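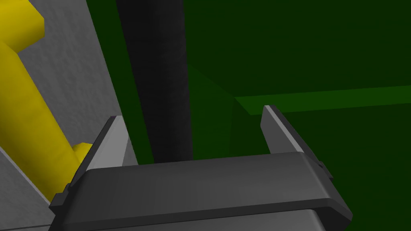 Robot gripper, computer rendering

From: Natnael Endale
To: Lanside Home Education list
Date: January 10, 2021
Subject: Re: Solida geometry course - cost and ages

Hello all,

I have had several replies to my note about the geometry course, mostly asking the same things as the message quoted here, so I am answering to the whole list. If you wrote to me privately and your question isn't covered, please send it again.

> I'm interested in Solida for my two, who are 9 and 13, but I can't tell
> from your note whether the 129 is per child or per family. Also, is the
> younger one too young? She is happy with fractions and can use a
> protractor but has never written out a proof and I don't think she'd
> sit through a long lesson. The older one tried an online maths class
> last year and gave up when it turned out to be slides read aloud.
>
> Would we need to print much? Our printer is on its last legs. And do
> they have to be on camera?

Cost first. The course is £129 per household, however many children take part. That pays for the live lessons and one set of the workbooks. A second set of workbooks is extra, and I will have the price for that once the printer has confirmed. Some families with two children shared a set last time and did the written work in exercise books. That was fine except for the pages with nets to cut out, which you would want to trace or photocopy before anyone gets hold of the scissors.

On age, there are two groups. The lower group is for children who can measure an angle and follow written instructions. They do a lot of drawing and folding, and very little that you would call proof. The upper group starts with congruent triangles and goes on to circle theorems. I would put the 9-year-old in the lower group and the 13-year-old in the upper one. The groups meet at different times of day, so one laptop between them will do. 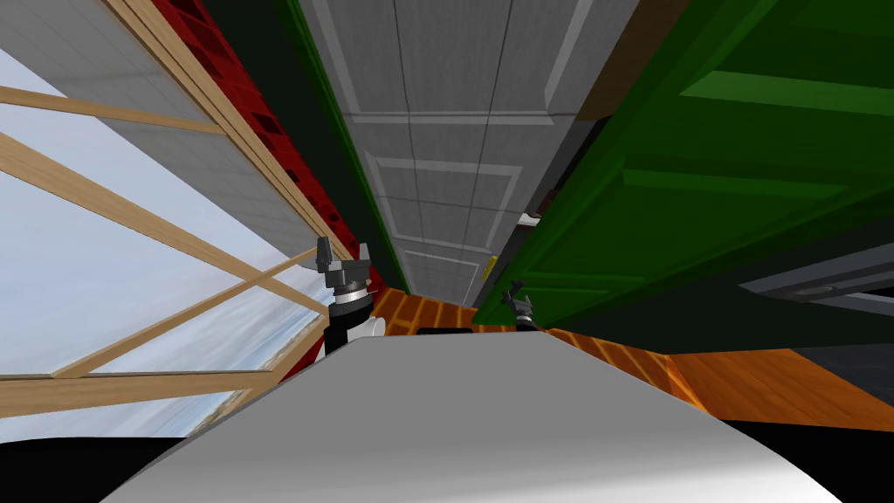
Lessons for the lower group are kept to half an hour, with a break halfway if they need it. The upper group has an hour. The teacher works problems by hand under a desk camera and the children call out the next step or type it. There are a few slides with diagrams on them but no reading aloud. Children can leave their own cameras off. We do ask that they come on with a first name only, and that a parent is somewhere in the house.

Printing: nothing is compulsory. Everything is in the workbook apart from an optional problem sheet each week, which can be copied out from the screen.

What each child will need at home:

1. A pair of compasses that holds its setting. The very cheap ones slip. If you buy only one thing, buy this.

2. A ruler, a protractor and a sharp pencil. Squared paper is useful for the lower group, plain for the upper.

3. Thin card for the solids. Cereal boxes are good enough, though the printing shows through if the children want to paint them.
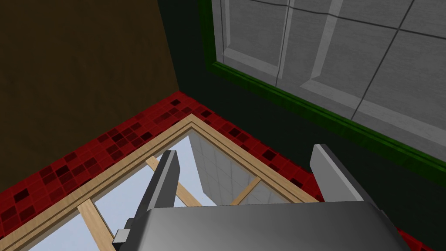
4. Glue stick or double-sided tape. PVA takes too long to dry within a lesson.

Booking is through Flero again. Use the family account you made in the autumn and don't make a new one for each child, as we then can't match the payments. Choose the group for each child on the second page. You can pay in 3 instalments, and there is no extra charge for this. If the cost is a difficulty, write to me off list. The Lamrani fund has given us £300 towards places this term and I would like all of it to be used.

Lessons start in the first week of February. Workbooks will go out by post, so please check that the address on Flero is the right one - 2 sets came back to me in the autumn. I am not able to offer collection from my doorstep this time.

One thing I can't answer yet is whether there will be a follow-on course in the summer. It depends on the teacher's other work. I will write to the list when I know.

For those asking about the book box, it is still on hold. Please keep whatever you have. If you have finished with the trigonometry book with the green spine, there is a family in the upper group who would be glad of it by post, and I can put you in touch.

Natnael

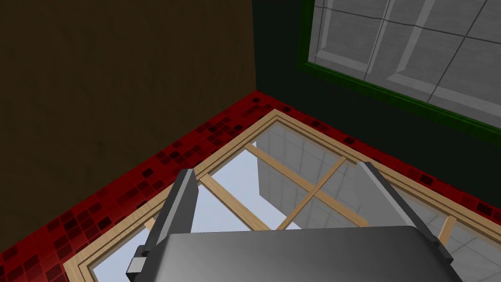 Gripper above a window frame lying on the floor, computer rendering

--
Lanside Home Education list
Replies go to the whole list. To write to one person, change the address before sending.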